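Tool deals for members: cordless drill sets and one clamp offer

The summer sale at Stirkholm has started, and several members asked me if the drill set is worth the money. I compared the prices for two weeks and I think yes, but with one remark. The set costs 456 with two batteries and a charger. Last November the same set was 44 more, and it had only one battery.

My remark is the case. It is made very thin, and the latches feel weak. If you carry your tools to work every day, please plan to buy a better box.
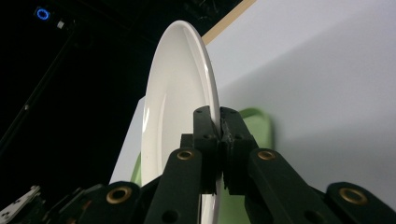 By Siriporn Srisuk | Deals and Reviews | 2024-07-26

For those who need only clamps, Feldale sells the long bar clamps in pairs again. Kimutai Waweru bought two pairs in spring and he is satisfied, although the handle turns a little hard in the beginning. A drop of oil helps.

The discount code is on the members' page. It works one time for each account, and it cannot be used together with the free delivery - I tried. Shahram Bagheri is collecting names for a shared order from Feldale, so please write to him before you pay for delivery alone.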